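Repair morning in Rollarville

Our next repair morning is in May at the Ceder hall in Rollarville. Please bring one item for each person, so the line stays short. Doors open at nine.
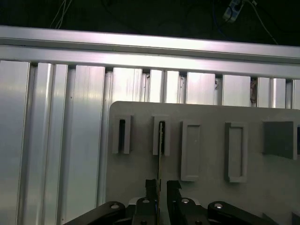 What to bring

Bring the item clean, with its cord and its cover screws. Old radios, lamps and toasters are welcome. We can not take microwave ovens.

If you come from Prokincombe, the bus stops beside the hall.

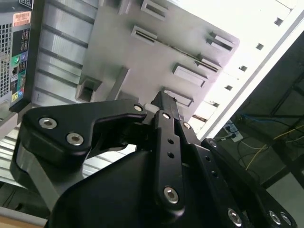
How much does it cost?
The repair is free, and you pay only for parts. A new lamp plug is 3 dollars.

Last year many neighbours asked us also for help with older computers, and we have now a table for this. 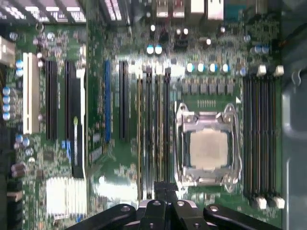
Please save your photos and letters at home before you come. We work with care, but an old disk can fail at any time.

The Zamudio bakery will again sell coffee and rolls at the door. 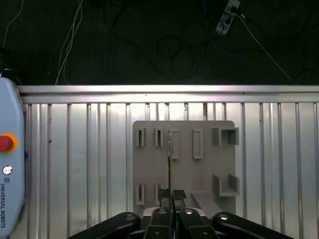
Booking

Write your name on the sheet at the library. There are 50 places.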